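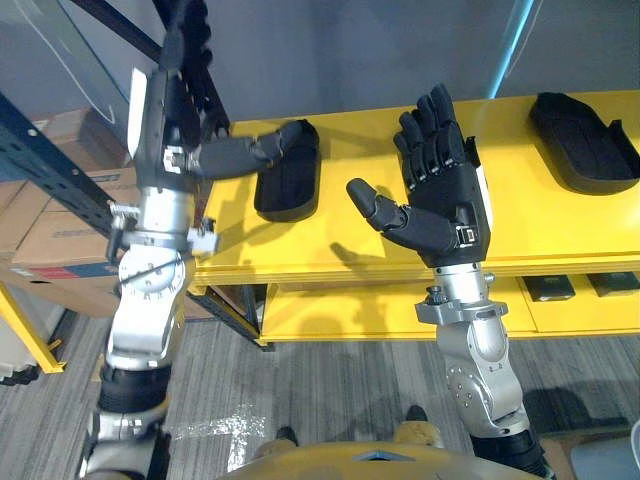
May 25, 2025

Cell 2, Didton bay. Shell transfer, yellow shelf to bin.

Continued from the last entry. Right hand lost grip on a shell again, third time since the Plomico controller update. Stopped with the pendant, arms held position, no contact with the shelf. Part landed on the carpet, no marks on it that I could find. Set aside anyway.

Log shows fault 1369 on the right thumb (position error over limit). It comes up after the drop, so the hand reports the problem when the part is already gone. The old firmware raised it while the fingers were still closing. I had assumed the grip force was too low and spent most of the morning on that. Wasted time. Force trace is flat and normal right up to release.

Checked so far:
- thumb joint, by hand, power off: free, no grit, no play
- wrist fitting on the right side: snug, did not need turning
- connector at the elbow: reseated, no change
- Wostent hand driver: settings match the backup file, except watchdog timeout, which reads 232 ms. Backup has it lower. I did not change it and there is nothing in the change sheet.
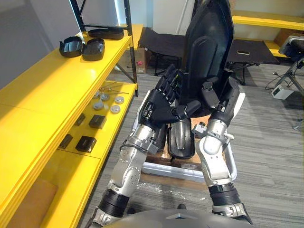
Both arms over the work area, shells on the top shelf, small parts below.

The timeout would explain the late fault but not the drop itself. My guess is the thumb command goes stale for a moment when both arms move together. With the left arm parked I could not get a drop. With both arms moving I got one before lunch and one after. Not enough runs to call it.

Second item, and the one that matters more. When the fault came up, the right arm stopped but the left arm finished its move before it stopped. It should not do that. The Hiebert safety relay is wired for both arms on one channel, so either the fault never reaches the relay and we are seeing two separate software stops, or the channel is split somewhere in the cabinet. The pendant stop does drop both together, tested twice. Until this is sorted, treat a hand fault as stopping one arm only. Stay outside the tape while either arm is enabled, and do not reach in to pick up a dropped part until the pendant stop is pressed and the lamp has changed.

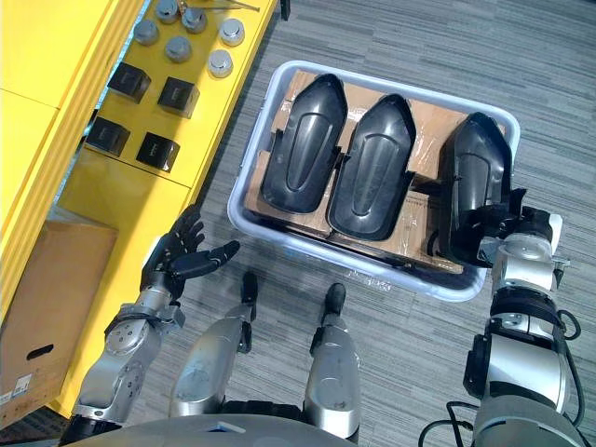
Right gripper on a shell at the bin, left hand open.

To do:
- restore the watchdog value from backup, rerun with both arms, log thumb command and thumb position on the same clock
- open the cabinet and trace the relay channel against the drawing (the drawing is the old one, check the revision)
- ask Plomico if the update touches fault priority. Their notes only mention the display.
- put the timeout in the change sheet whoever set it

Full-speed runs are off until the relay question is answered. Reduced speed only, two people present, one on the pendant. The June demo list still has this transfer on it - I have marked it as open.

Cell powered down, key in the cabinet drawer.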